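Two Halls in Brellstead

The Brellstead trade fair center opened its second hall on a Tuesday, which tells you how confident it is of filling weekends. I went for the kitchen and bath show, mostly to see whether a town this size could run one.

The shuttle from the station leaves every 15 minutes, or did until lunch. Badge pickup was quick. The badge itself had my company name on the front, my own name on the back, and a lanyard that twisted it to whichever side was less useful.

Hall 1

The old hall still has its columns, and Drillitz had rented the booth with the most of them. Their people pointed at products by leaning. Organizers claimed 1038 visitors by noon and 2337 by closing. The afternoon crowd must have been very thin people, or all in the coffee line with me.

The seminar on booth costs drew a full room. The speaker ran over, and the next speaker, whose subject was scheduling, lost half her slot.

Hall 2

Brighter, wider, smells of carpet glue. Turunen took a whole corner and gave it mostly to chairs, easily the best decision anyone made all day. I sat through two product talks there and would have sat through more.
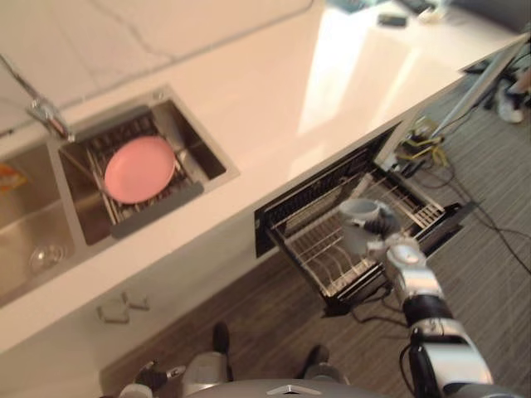
Getting out

Parking is free, leaving is slow. Grusasine, who handle the freight, had trucks lined up at the gate almost an hour before teardown, right across the visitor exit. Take the train. The next show is in December, and the center says the signs will be up by then.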